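Fokisstead House and Garden: Frequently Asked Questions

Last updated November 26, 2025

Who designed the house?
The house and the terraced garden were both designed by Sushil Sisodia, who trained as a landscape architect and took up building design later on. He bought the plot himself and lived here until his death. The planting plans were drawn up with Rajkumari Rajput, who worked in his office and went on to run it.

Is it a listed building?
Yes. The listing covers the main house, the garden walls and the covered walk between the two. The garage and the ticket hut are newer and are not included.

Can I visit without booking?
You can visit the garden without booking on any open day. The house is by guided tour only and places must be booked. Each tour takes up to 20 people and lasts about 77 minutes, including the walk down to the lower terrace. Please arrive a little early, as the tour starts at the gate and latecomers cannot be let in halfway.

When are you closed?
The house closes for the winter and opens again in spring. The garden stays open all year, except in high winds. Opening times for the coming season are posted at the gate and on the Visit page.

Is there parking?
There are 20 spaces in the field opposite the gate. The lane is narrow and has a ditch on one side, so coaches should drop off at the church and turn there. Cyclists can leave bikes against the rail by the ticket hut.

Is the site accessible?
The ground floor and the upper terrace are step-free. The first floor is reached by an open staircase with a low handrail, and there is no lift. The path to the lower terrace is gravel and fairly steep. We can lend a folder of photographs of the rooms upstairs - ask at the ticket hut.

Why is the roof so low on the garden side?
Sisodia wanted the eaves to line up with the top of the old orchard wall. This means the ceiling in the garden room drops to just over head height by the windows. Taller visitors should take care.

Are the fittings original?
Most of them are. The built-in benches, shelves and window seats date from when the house was built. The kitchen was changed by later owners and has been put back as far as the drawings allow. The door catches were remade by Henryk Jakubowski from the one full set that survived, in the pantry.

Can I take photographs?
Yes, for your own use, without flash or tripod indoors. For anything to be published, please write to the office first.

Do you have drawings I can look at?
The Montes Room holds copies of the house plans, the planting plans and part of the office correspondence. It is open to readers by appointment. Yogesh Kanaujia looks after the papers and can tell you what has been catalogued so far. The original drawings are too fragile to be handled.

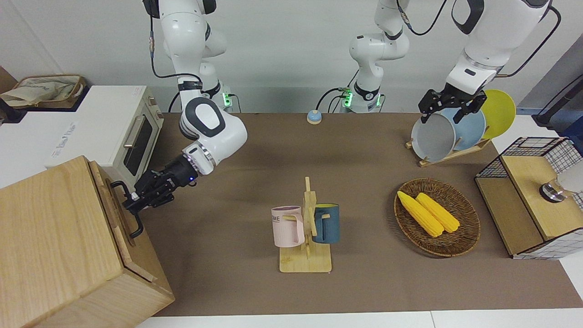 Do you run school visits?
Yes, for groups aged six and over. Sobia Bangash leads these, and they usually include a drawing session on the upper terrace. June fills up first, so please ask early.

Are dogs allowed?
Dogs on leads are welcome in the garden but not in the house. There is a water bowl by the tap.

Can I buy plants?
A small number of plants grown from the garden are sold by the gate in spring and early summer. Card or cash is fine.

How do I become a member?
Forms are kept at the ticket hut, or the office can post one to you. Members get free entry to the garden and first choice of tour dates - guests pay the normal price.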